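Who looks after the fingertips?

I have spent a good part of my working life around machines that pick things up and put them down again, and if you asked me which rule I would most like to see written into every robot standard in the country, you would probably expect something about guarding, or stop buttons, or how fast an arm may swing when there are people near it. Those rules matter a great deal and I am glad we have them. But the one I keep coming back to is much humbler. I would like somebody to be made to look at the fingertips.

Let me explain how I got so fond of this subject (my family would use another word). When I joined Achari, the maintenance sheet for the hand cells ran to 3 pages. It covered the joints, the cables, the grease and the battery pack. It had a box for the cleanliness of the floor! The rubber pads, the only part of the whole contraption that ever touched the goods, came under a line that read "general condition", and you can imagine how that line was filled in. It was ticked, every time, by perfectly decent people who had forty other boxes to get through before their tea.

Hema Thomas, who trained me, used to say that a tick tells you a pen was working. She had us write a few words in place of the tick, even if the words were only "left tip, small nick, same as before". It was slower, and there was grumbling, some of it mine. After a while, though, you could turn back through the book and follow one pad from its first nick to the day it was changed, and I have never had a more useful record in my hands. 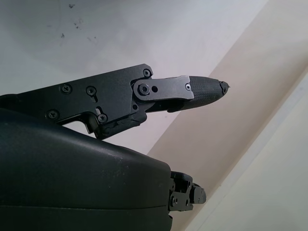
Torn rubber at the point of a gripper fingertip. The crosshatched grip covers the rest of the pad.

Would you pass a pad like that one? I have put the question to a good many people over the years, and the answers are all over the place. Some would change it on the spot. Some would trim the flaps and carry on, and a few want to know what the hand is going to be lifting before they will say a word, and I have a lot of sympathy with them. A ragged tip may matter very little if you are moving cardboard boxes. If you are handling food, or anything going into a sealed pack, I want to know where the missing rubber might end up.

My trouble is that all these answers come from experience, and experience goes home at the end of the shift. A good house rule would settle it beforehand. At Rineck, where I helped out for a while, they had one that I still admire: any tear you can lift with a fingernail, with the machine locked off, means the pad comes off. Screws were looked at on the same visit and scuffs on the link plates were noted and left alone. The whole rule fitted on a card the size of a playing card, and new starters had it by heart within a morning.

I know the case against. Pads cost money, and stopping a line costs a lot more. Ajith Kamath, with whom I have argued about this very happily for years, holds that written limits make people stop thinking, and that a fitter with a rule about tears will walk straight past a pad that has gone hard and shiny. He has a point, and I would put hardness on the card as well. But I have seen what happens where there is no card, and it is mostly that the pad stays on until something gets dropped.

So if you sit on one of the groups that draft these things, or if you simply have a clipboard and some say over what is printed on it, please give the fingertips a line of their own, with room to write in. And do get your cleaners and packers to read it through before it goes out. Ours spotted two things I had missed.

Comments

Izzati Gunawan
We write "same as before" at our place too and it drives me up the wall. Same as which before? We now put the date of the earlier entry next to it and that has helped a lot.

Lavanya Menon
Lovely piece. Could you say what you do about spares? Our pads sit in a drawer by a sunny window and I swear they are half gone before we fit them.

Thenmozhi Amin
I'm with Ajith on this one, sorry! Give me a fitter who knows the machine over a card any day. I do like the bit about the fingernail though and may pinch it.

Contact the editor | © Skudard | Back to top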